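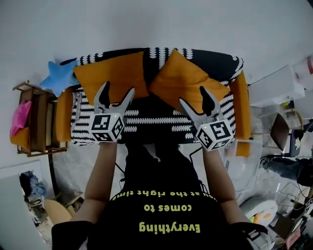 Cheguei a Skanville no comboio das nove e meia, com a mochila, um caderno e duas bisnagas de azul que não me serviram para nada. Era o dia de portas abertas dos ateliers, que fazem uma vez por ano em agosto, e eu queria ver como trabalham os outros pintores. Pinto paisagens a óleo há bastante tempo, quase sempre sozinha, e isto tem um defeito: a pessoa começa a acreditar que a sua maneira de limpar o pincel é a única que existe.

Escrevo em português porque vivo cá e porque quero praticar. Peço paciência com as preposições.

A antiga fábrica de Skerlow fica a dez minutos a pé da estação, sempre a subir. Foi uma fiação e depois um armazém de sementes, segundo o folheto que dão à entrada. O folheto diz também que o edifício tem 16 ateliers, distribuídos por dois andares, e que alguns são partilhados. Eu visitei onze. Nos outros a porta estava fechada ou havia tanta gente que desisti.

Comecei pelo rés-do-chão, onde a luz é pior e as rendas, suponho, mais baixas. No primeiro atelier trabalha uma pintora de naturezas-mortas que usa apenas quatro cores: branco de titânio, ocre amarelo, vermelho de cádmio e preto de marfim. Eu conhecia esta paleta dos livros, mas nunca tinha visto ao vivo um cinzento de preto e branco fazer o papel de azul ao lado de um ocre. De perto é cinzento, sem dúvida. A dois metros eu jurava que era azul. Ela deixou-me misturar um pouco num vidro e o meu saiu verde e triste.

Perguntei-lhe quanto tempo espera antes de envernizar. Respondeu que espera um ano para as telas com muita tinta e seis meses para as finas, e que os clientes não gostam de ouvir isto. Entrega os quadros com um verniz de retoque e pede que voltem. Metade não volta.

No fim do mesmo corredor há um gravador que faz água-forte. A prensa ocupa a sala quase toda e ele mexe-se à volta dela de lado, como num barco. Mostrou uma chapa com três mordeduras diferentes e as provas de cada uma, penduradas por ordem. Eu gosto muito quando os artistas mostram as provas más. Nesta parede estavam as más e as boas com molas iguais, e ao fim de uns minutos já preferia a segunda, que ele considera falhada porque o céu ficou demasiado escuro.

Subi ao primeiro andar por volta do meio-dia. A luz ali é outra coisa. As janelas dão para norte, são altas, e alguém teve o bom senso de as deixar sem cortinas. Foi nesta parte que fiquei mais tempo, num atelier grande que dá aulas aos adultos durante o inverno. Chama-se Killano e é dirigido por um casal. Fizeram uma demonstração de pintura alla prima, uma cabeça feita em duas horas, com um modelo sentado e umas trinta pessoas de pé. Tomei estas notas, que copio como estão no caderno:

Fundo cinzento quente, já seco. Desenho com pincel, sem carvão. Primeiro as sombras, todas, finas. Só depois a cor da pele. Ele limpa o pincel em cada pincelada – em cada uma! Nunca alisa. Nos olhos quase não toca.

A parte dos olhos surpreendeu-me. Eu passo sempre demasiado tempo nos olhos e o resto da cara fica a dormir. Ele pôs duas manchas escuras, um toque mais claro em baixo, e seguiu para a orelha. No intervalo aproximei-me para ver e não havia ali nada que se pudesse chamar um olho. De longe, a pessoa olhava para nós.

Discuti depois com uma senhora ao meu lado se aquilo estava acabado. Ela achava que não. Eu acho que estava acabado uns vinte minutos antes de ele parar, porque no fim acrescentou um brilho no nariz que me pareceu um pouco vaidoso. Mas não tive coragem de o dizer alto.

Almocei no pátio uma sopa de grão e um bolo de laranja muito bom. Havia filas para tudo, e poucas cadeiras. No balcão de entrada contaram-me que às três da tarde já tinham passado 515 visitantes, e que no ano anterior o total do dia inteiro foi 341. Via-se que estavam contentes e também cansados.

À tarde fui à loja El-Sayed, que fica no mesmo edifício mas tem entrada pela rua de trás. Vende pigmentos em pó, óleos, telas ao metro e papel. Os pigmentos estão em frascos até ao teto e não se pode tocar em nenhum, o que compreendo. Fizeram uma pequena oficina de preparação de tinta com moleta, para seis pessoas de cada vez, e eu consegui um lugar. Moemos terra verde com óleo de linhaça. O movimento é em forma de oito e cansa o ombro mais do que se imagina. A minha tinta ficou granulosa. O senhor que ensinava passou o dedo, olhou para mim e disse com delicadeza que para fundos servia.

Trouxe-a num tubo pequeno, fechado à mão, com a extremidade torta.

Uma coisa que me agradou menos: quase nenhum atelier tinha os preços à vista. Percebo que é desagradável pôr um número ao lado de um trabalho, eu também não gosto. Mas o visitante tímido não pergunta, e vai-se embora sem comprar. O único quadro com etiqueta clara que vi foi uma marinha pequena, por 1,000 euros (escrito assim, com vírgula, e houve um homem que perguntou muito sério se era mesmo um euro). Não sei se foi vendida.

Também faltava indicação para as casas de banho, que ficam no fundo do corredor do rés-do-chão, depois da sala da prensa. Deixo aqui a informação para quem for no próximo ano.

Antes de sair voltei à pintora das quatro cores, porque queria ver outra vez o falso azul com a luz da tarde. Estava mais quente e já não me enganava tanto. Ela disse que por isso pinta só de manhã. Comprei-lhe um estudo de uma cebola, do tamanho de um postal, em madeira, e ela embrulhou-o em papel vegetal com muito cuidado.

No comboio de regresso fiz uma lista do que quero experimentar: fundo cinzento em vez de branco, a paleta de quatro cores durante um mês, limpar o pincel mais vezes. Já preparei três tábuas pequenas com o cinzento. A terra verde continua no tubo, à espera de um fundo que a mereça.

Contacto: use o formulário desta página | © Caderno de Óleo, textos e imagens da autora | Voltar ao topo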